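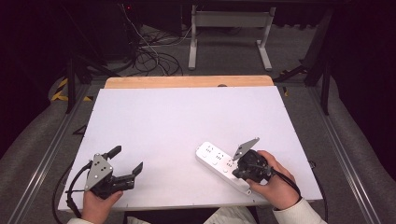
## Seventy all, then not

Bernia lost on Wednesday, by two, to a Tedesco side that had 11 players on the sheet and used 6 of them. I had driven over in the rain to watch this.

We were level at 70 with a minute left. Shiela Quiambao, who had hardly missed from the corner all night, was standing in the corner. Naturally we passed it to everybody else. The ball went round like a collection plate and came back with about as much in it. Tedesco got the rebound, ran up the other end and laid it in while our bench was still shouting for a timeout.

Free throws: please don't ask. I've seen better arcs from a dropped sandwich.

Sukano away next, in a hall where the clock sticks and the tea is worse than ours. I've already said I'll drive. Bring your own flask, and if anyone has my blue scarf I'd like it back.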